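Ivon dropped the box again

2023-11-07

Quick one, I have a report to finish tonight and I'd rather write this.

So the filing run. If you missed the last post, Ivon is our two-armed robot and the job is boring on purpose: get the box files out of the low cabinets, put them up on top, put them back in. Yimer is the software that picks the grasp points. Skastutura is what we call the whole project, don't ask, it was on a whiteboard before I got there.

90 runs planned. We stopped at 67. Nine drops by then, and two of them I'm calling safety stuff, not just annoying stuff.

The drops first. Every single one was the left gripper holding a file by a corner. Never a binder, never the right arm. The plastic is slick and the file is wide, so when you hold it way down at one corner all the weight hangs off to one side and it wants to rotate. Fine if you go slow. Yimer does not go slow, it has a lift speed and it likes it.

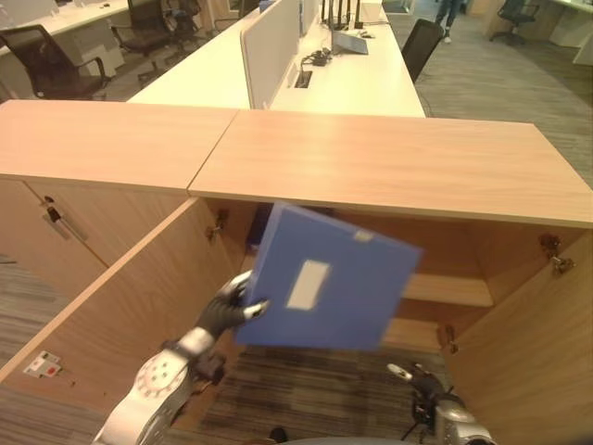 What the logs say

Grip force looked normal in all nine. That cost me a whole afternoon becuase I was sure it was force. Motor current flat, fingers where they should be, no slip flag. Then I plotted wrist torque next to it and there it was, a little ramp, then a spike, then nothing. The nothing is the file leaving.

Slip flag only looks at the finger gap. A file that pivots between the fingers doesn't change the gap. So as far as Ivon knew it was still holding something right up until the floor made a noise.

And the planner picks the corner since the corner is the closest bit it can reach without the arm hitting the door. Shortest path wins. My fault, I set that cost weight back when we were testing on an open shelf with no doors at all.

Now the two bad ones. Both times the arm finished the move with nothing in it, as if all was well, and swung out past the open door toward the aisle. People use that aisle. First time, nobody near. Second time somebody was close enough that I hit the stop. No contact, no one hurt, but I did not like my own reaction time. Wrote it up, and we quit for the day.

Also the doors. They stick out into the aisle and the base planner treats them as closed, it still has the old map. So it figures it has more floor than it does. Haven't seen it clip one yet. Yet.

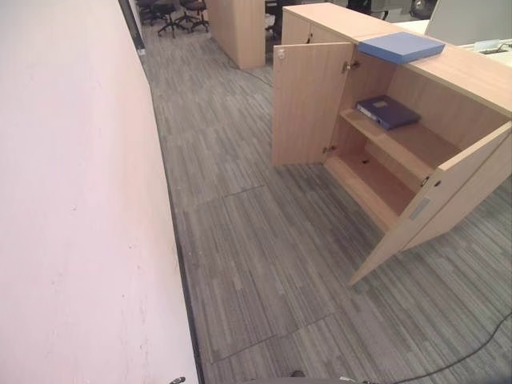
Stuff I'm changing

Wrist torque check during every lift. If it ramps, stop, lower, regrasp. Not a retry at the same point, which is what it does now (why did I write it like that).

Corner grasps off for the box files. It can take the long edge or it can give up and ask.

Lift speed cut in half until I trust it.

Door state goes in the map. Open door means blocked floor, end of story.

Empty hand at the end of a move = full stop, both arms, no swing. Should of been there from the start.

Tape on the carpet for the arm's reach, and the aisle gets closed off while it's running. Low tech, I know. The Prisimum base has its own bumper stop but that's down at the bottom and does zip for an arm.

I still don't get why all the drops were on the left side. Same gripper model, same pads. Could be the calibration is off a hair, could be just that the left arm got most of the file picks. Need to swap sides and run it again before I say anything smart.

Will post the torque plots when I've labeled the axes. Ok back to the report.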